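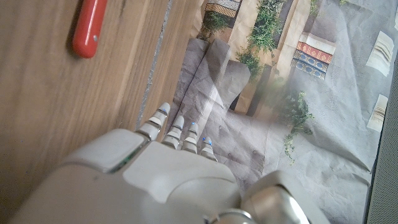 3.2 Who turned up to the staff lunches

I'll admit I expected the monthly lunches at Jomley to flop. We sent the survey to all 1,469 staff in February and got roughly 1,000 back, and the comments were far warmer than mine would have been! Figure 3 plots attendance by site – Bristine is the tall bar. Vanderleia Macedo and I then sat down with 22 people who had stopped going, and most of them blamed the noon start.

Figure 3. Lunch attendance by site.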